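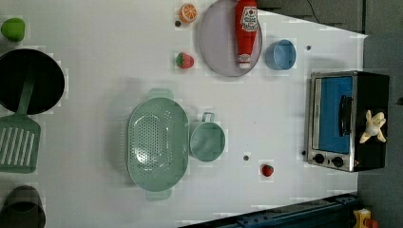 Toy kitchen items and play food on a white tabletop.

Plostard is a rock band from Wirnstead, formed in 2000. Its first album, Riddale, was recorded in 3 weeks and released the following April. 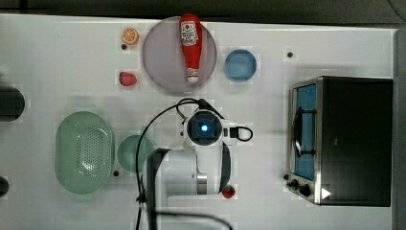
What style of music does Plostard play?
The band plays melodic metalcore, with slower passages drawn from post-rock.

The second album, Voyle, was supported by a tour of 40 dates. A limited vinyl pressing of 2205 copies sold out before the tour ended. The founding drummer left soon afterward and was not replaced on later recordings.

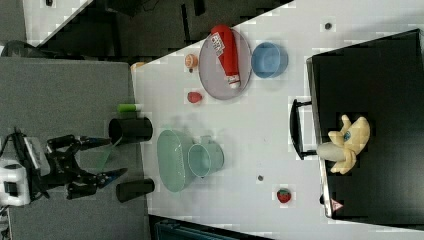
Who handles the drum parts now?
The bassist programs them in the studio, and a hired drummer performs at concerts.

Page last edited 15 Feb 2024 | Contact | Copyright | Back to top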